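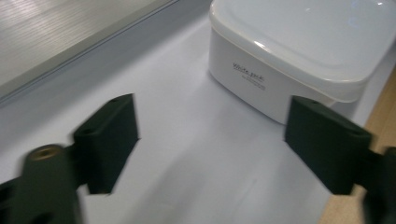 Pistbridge, January

Food storage > Containers > White pack for rice?

wedemari_k
Does anyone use these white ones for rice? It says "White pack" on the front under the lid. The body is opaque but you can sort of see light through the lid. I want four for a deep shelf and the store has them at 208 each.

Patricio Salcedo
I have two, one for flour and one for sugar. Square with rounded corners, so they line up better than my old round ones. The rim of the lid sticks out past the body, so measure at the lid.

niven90
Wouldn't buy opaque for rice. You can't tell when you're running low. I went back to clear.

Patricio Salcedo
You lift the lid and look. Takes 2 seconds.

niven90
Sure, if it's not under three others.

Uriel Arancibia
I'm with niven on stacking, but I like the plain white on an open shelf. I put masking tape on the back with the fill date. Tape on the lid left glue on mine and it took dish soap and a lot of rubbing to get off.

wedemari_k
Mine would be one layer, no stacking. Does a whole bag of rice fit?

Uriel Arancibia
Depends which size you get. Mine took around 1,000 grams with some room at the top. Check the sticker on the bottom before you pay.

niven90
Or look at the Cimitz ones, same shape but clear. They do scratch.

wedemari_k
OK, getting one white one first. I'll measure the shelf tonight.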